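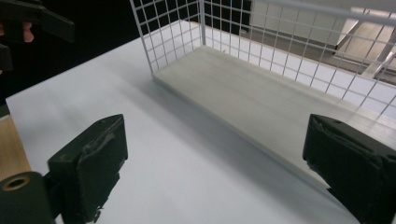

Skastero

By Svenja Tanner | January 22, 2025
Print this article | E-mail this article
Search the encyclopedia Go

Skastero is a hand-held gripper kit sold by Bimitz for recording manual tasks that are later used to train robot arms. It is held by a person and has no motors of its own. The name covers both the single tool and the boxed pair, which is the more common form.

Design

Each tool has two black fingers that face each other and close when the user squeezes a trigger. The finger pads can be taken off and replaced. Bimitz supplies 5 spare pairs with the boxed kit, and further pads are sold separately. A camera fixed to the body looks out over the fingers, so that each recording shows the work from the position of the tool.

History

Work on the kit began at the Bimitz workshop in Pimetside. An early version, known as Marinho, had a fixed cable and was lent to a small number of laboratories. Skastero replaced it in November 2023 with a battery and removable storage. Marinho pads do not fit the later tool.

Use

The kit is mostly used at a table, for jobs such as placing goods in wire baskets, folding cloth and sorting small parts. In the boxed pair, one tool is held in each hand. The tool weighs 754 grams with its battery fitted, and users have asked for a lighter body.

Sale and service

Bimitz sells the kit directly and through a rental scheme with a minimum term of 14 days. Rental includes worn pads, but broken trigger springs are charged to the customer.

See also: Marinho; Teaching by demonstration

Print this article | E-mail this article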